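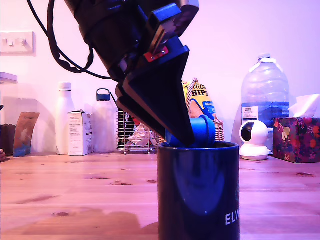 A navy blue mug on the table, with white lettering on the side.

About Whitlock Ceramics School

We teach people to make things they can drink from, eat off and put flowers in. Whitlock is a small pottery school with a big kiln, a smaller kiln that we love more, and a long room full of wheels that hum away from morning until well into the evening. If you have never touched clay, you are exactly who we had in mind when we opened!

How we started

The school began with two friends and a borrowed wheel. Kurniawati Wuisan had been making tableware for restaurants and was tired of working alone. Frøydis Forsberg had been teaching chemistry and spent her weekends mixing glazes in her garage (her neighbors were very patient). They met at a clay supplier's open day, argued happily over a shelf of iron oxides, and by the following May they had signed a lease on an old print shop on Tatitz Street.

The print shop still shows. There are ink stains on the floor that no amount of scrubbing has moved, and the type drawers now hold our trimming tools, ribs and sponges. We kept the big north windows, and the light through them is lovely for looking at glaze.

What we teach

Our beginner course runs for eight weeks and starts with hand building. You will make a pinch pot in the first session, and it will probably be thick and a little lopsided, and you should keep it. We move to the wheel in week three. Centering takes most people a few tries, some people a lot more, and then one evening it clicks and the whole room hears about it.

After that you can go wherever you like. The mug course is our busiest, and for good reason: a mug asks you to throw a straight wall, trim a clean foot, pull a handle and join it so it stays joined. Frøydis also runs a glaze course, where students mix their own test tiles and write up every recipe. Her wall of tiles reached 1006 this spring, all numbered, and anyone is welcome to copy down a recipe they like. The Undisberg blue is a favorite. So is a speckled cream called Vinau that came out of a weighing mistake and has never been corrected.

Members who finish the beginner course can rent shelf space and come in on their own time. We have 86 members at the moment, from teenagers to people long retired, and the kettle is rarely off.

The kilns

We fire everything in electric kilns to stoneware temperatures, with a bisque firing first. The large kiln goes on when it is full, so please be kind if your bowl takes an extra week. Between them the two kilns fire about 3000 pieces a year. Kurniawati packs almost every load herself and is very, very good at finding room for one more small cup.

Our glazes for food and drink are mixed from recipes we have tested ourselves. Decorative glazes are kept on a separate shelf with red lids. If you aren't sure which one you have picked up, ask before you dip.

Come and see us

Visitors are welcome whenever a class isn't running. Come in, look at the shelves, try a wheel if one is free, and wear something you don't mind washing. Aprons are on the hooks by the door, and the parking is behind the building, past the blue gate.

Whitlock Ceramics School, Tatitz Street | Contact | Copyright Whitlock Ceramics School. All rights reserved. | Back to top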